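Pre-run inspection, soft-goods arm, student robotics project
Sep 16, 2024
Inspected by: Magnus Gunn
Read and countersigned by: Emmett Pettigrew
Arm: Slanina
Task: bag handling, Jondow entry

Mark each line OK, FIX or N/A. Anything marked FIX gets a comment, and the arm stays locked out until the comment has been dealt with or Emmett has signed beside it.

## 1. Area and floor

- [x] Walkway behind the operator clear. **OK**
- [ ] Floor free of loose paper and plastic. **FIX**
 Comment: scrap paper goes in the recycling before power-up, including anything near the edge strip. Do a second look from the far side.
- [x] Extension leads off the floor or under cover. **OK**
- [x] Tape line visible on all sides of the work cell. **OK**
 Comment: tape is lifting at the corner closest to the door. Will need replacing by November.

## 2. Emergency stop and power

- [x] E-stop pressed and released with the arm idle. **OK**
- [x] E-stop pressed with the arm moving at slow speed. **OK**
 Comment: repeated 3 times as per the sheet. Stopped each time.
- [x] Key held by the supervising student, not left in the cabinet. **OK**
- [x] Supply fuse matches the label. **OK**

## 3. Gripper and coverings

- [x] Fingers open and close through full travel by hand, power off. **OK**
- [x] Knit covering seated to the base, no bunching at the joints. **OK**
- [ ] Covering free of lint and loose fibre. **FIX**
 Comment: lint on the covering. Go over it with the roller. The fibres are fluffing up as well, so trim long ones with scissors and don't pull them.
- [x] Grip force limit loaded from the soft-goods profile. **OK**
 Comment: profile 106. The old profile is still in the menu and should be deleted.
- [x] Pinch on a bag handle held at low force. **OK**
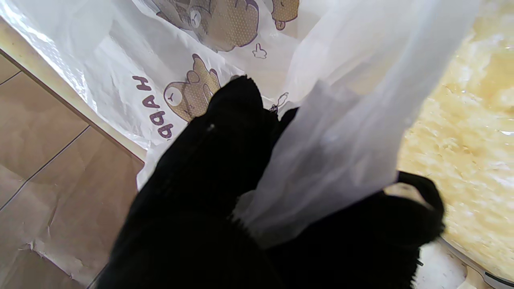 Fold the handle before the pinch test if the plastic is thin. A single layer can slide into the gap between the fingers and catch on the stitching. If it catches, stop the arm, open the fingers by hand and log it. Do not jog the wrist to shake it free.

## 4. Cables and fasteners

- [x] Bracket screws checked with the driver, finger tight plus a quarter turn. **OK**
- [x] Cable loops clear of the joints at both ends of travel. **OK**
 Comment: checked slowly with the arm at full reach. Re-check after any change to the home position.
- [ ] Spare cable ties in the kit. **FIX**
 Comment: none left. Renurport order is in.
- [x] Cycle counter written down. **OK**
 Comment: 1139 at start. Last service was at 293, so we are well past the date for greasing the wrist. Emmett to book it.

## 5. Test material

- [x] Bags empty, no receipts or hard items inside. **OK**
- [x] Bags without tears longer than a finger. **OK**
- [x] Used bags kept apart from new ones. **OK**
 Comment: creased bags behave differently from new ones and the results can't be mixed. Write "used" in the log.
- [x] Lift test, bag gathered over the fingers. **OK**

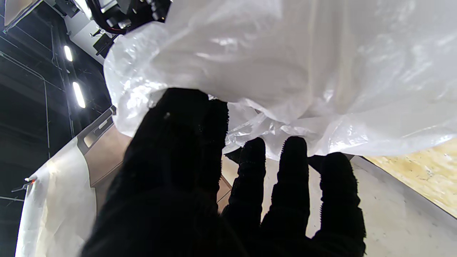
Keep faces back during lifts. Shiny plastic throws the ceiling lights around and it is easy to lean in for a better view. Anyone who needs to look closer calls "hold" first and waits for the operator to answer.

## 6. People

- [x] Safety glasses on everyone inside the tape. **OK**
- [x] Long hair tied back, lanyards off. **OK**
- [x] One operator and one spotter named in the log. **OK**
- [ ] Induction sheet signed by the new Year 10 students. **FIX**
 Comment: two signatures missing. They can watch from outside the tape until it's done.

## Follow-up

| Item | Who | Status |
|---|---|---|
| Clear floor scraps | Magnus | before power-up |
| Roll and trim covering | Magnus | before power-up |
| Book wrist grease | Emmett | open |
| Cable ties | Emmett | ordered |
| Induction signatures | Emmett | open |

Note from Emmett: ties can wait, signed. The Trodeo practice run uses the same force profile, so don't change it between sessions without writing it here.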